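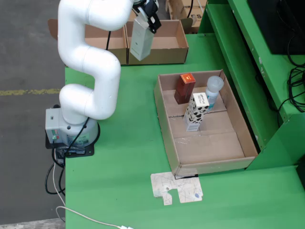 Sample: cartons and a bottle part way through sorting, green table.

Drurneck packing set, readme
last touched 9th July

What's in here

Pictures and notes on sorting groceries into cardboard boxes. Cartons, bottles, small packets. 354 pictures in the main folder, all from the green table. Notes are in a separate text file, one line per picture, same name as the picture.

Started in June as a list of what fits in what. Got bigger. Folder names are still the old ones, sorry, will rename when there's time.

Folders

ultora - mixed boxes, cartons and bottles together
min - small stuff only, packets and tubs
grusley - boxes packed full, flaps shut or nearly
odds - anything that didn't go elsewhere, not checked

Sample at the top is from ultora. Low open box with three things stood in it: dark red box with an orange label, cow-print carton, bottle with a pale blue body. White carton over the empty box at the back. Its note line reads "3 in, 1 held, back box empty".

How the notes work

"in" = inside a box, standing or lying
"held" = off the table, not in anything
"out" = on the table, no box
Boxes themselves are never counted as items. Nor are the stacked ones in the background, leave those alone even if you can read the print on them.

Colour words are plain ones. Red, dark red, white, blue. Cow print gets its own word (cow) as it comes up a lot and people kept writing black, white or spotty. If you can only see part of an item it still counts, put "part" after it.

Packing rules we went by

Tall things upright where the box allows. Cartons next to cartons if there's room. Bottles at the side or back, cap up. No stacking in the low boxes, they bow. Nothing over 1000 g in the small ones.

If a box is more than 30 cm deep it goes in grusley whatever is in it. This was decided late so a few in ultora are probaly wrong.

Known problems

- 2 note lines have no picture to go with them. Left in for now.
- "carton" and "box" get mixed up in the early notes. Carton should mean the item, box should mean the cardboard thing it goes into. Dark red one is down as both.
- Print on the items is often too faint to read. Don't guess brands, write "print" and move on.
- Flaps: some notes say open, some say flaps up. Same thing.
- odds has repeats.

Using it

Fine for sorting and counting practice, or for working out box sizes. Not much good for weights, we only wrote those down for the heavier bottles and stopped half way thruogh.

Corrections welcome, send the picture name and the new line. Please don't send the whole notes file back with changes in it.

To do

rename folders
recheck ultora for deep boxes
finish min, last shelf of packets still not done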